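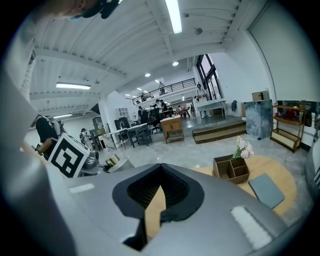
Montri Jitpraphai replied:
I would leave the tubes alone until the cables are dealt with. A ribbed ceiling scatters enough light that you can get away with mixed fittings for a while. A cable across a walkway is a different class of problem.

orakzai_loft wrote:
Fair point on priority. To restate the request for anyone joining on this page: open-plan loft, mezzanine with a metal railing, raised platform with a wooden step edge, polished tile on the lower floor. I need power at tables that get moved, and I need the lighting evened out between the front and the back. The lease (unit 1703) does not allow cutting into the tile or the slab. Surface fixings on the walls are allowed with notice.

Usman Satti replied:
What is the distance from the nearest wall outlet to the table you use most?

orakzai_loft wrote:
15 feet, give or take where the table ends up that week. The oval one is the usual offender.

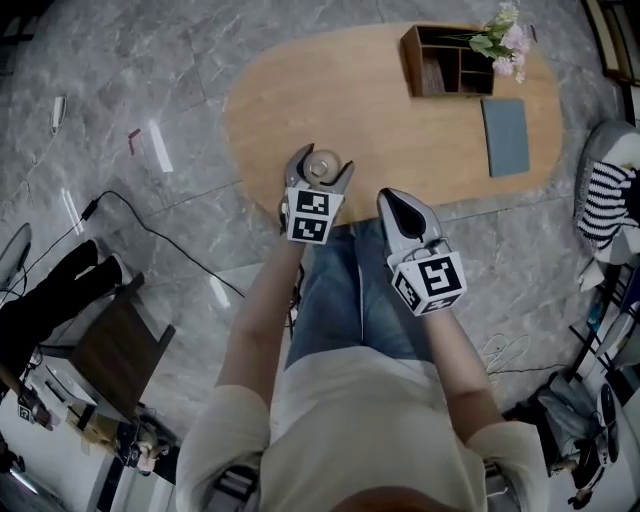

Oval table with the desk organizer and flowers at the far edge. Black power cable on the tile at left, coil of thin white cable at right.

Usman Satti replied:
Low-profile floor cover, adhesive-backed, run at a right angle to the main walking route. We fitted Goketti channel in September over similar tile and it has not lifted. Degrease the tile first and let it dry fully. The white cable should go up onto the table. Clip it to the underside and bring it out near the organizer.

Montri Jitpraphai replied:
I disagree on adhesive. On polished stone-look tile it leaves residue, and with a lease that strict you will be scraping it off at handover. A weighted rubber cover does the same job and moves with the table. Same objection to the tape already on the floor – take it up before it bakes on.

Usman Satti replied:
Weighted covers creep on polished tile. Ours moved 10 inches in a month under chair traffic.

Montri Jitpraphai replied:
Which one? The Andico cover has a grippy underside. The cheap ones are hard PVC and yes, they creep.

Usman Satti replied:
Hard PVC, no name on it. I withdraw half the objection.

orakzai_loft wrote:
The tape marks table positions, so some form of it has to stay. I can swap it for a low-tack type. Would a ceiling drop work instead? The beams are in the right place.

kumora_fitout wrote:
Retractable drop from a beam clamp works if the landlord accepts clamps. Two conditions. Keep the drop clear of the platform step, where people are looking at their feet, and put it on its own 20 amp circuit if you intend to run more than monitors and chargers. Have an electrician confirm what is already on the lighting circuit. Do not tap it from the tubes.

orakzai_loft wrote:
Clamp request sent to the building office 10th March. Ordering one weighted cover in the meantime. I will measure the creep with a pencil mark and post the result.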